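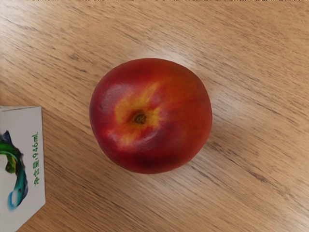 Questions about remote demonstrations with Flenico

What is a demonstration?
It is one complete recording of you doing the task by remote control, from the start signal until you press Save. In the fruit task you pick the nectarine and put it down at the place the task text asks for.

Is the nectarine real?
No. The practice tasks run in a simulator, and the fruit, the milk-sized carton and the table are all computer graphics. Real hardware comes only in the Mäkelä course.

Must I move the carton too?
Only when the task text says it. In the fruit task the carton must stay where it stands. If you push it over, please discard the recording and start again.

How many demonstrations do I need?
Your first set is 7. After review we open the full set, which has 700. You can share this one with other operators in your group.

Can I stop in the middle to think?
A short stop is fine. Long stops are a problem, because the robot will learn to wait also — so if you stop longer than three seconds, discard and repeat.

Which view should I use for the grasp?
Most operators approach in the side view and change to the top view to check the position over the fruit. Keys for this are in the Winatov controller settings.

My recording was rejected. Why?
The reason stands next to the file name in your list. If it is empty, write to us with the number of the recording (for example 3,807) and we look at it again.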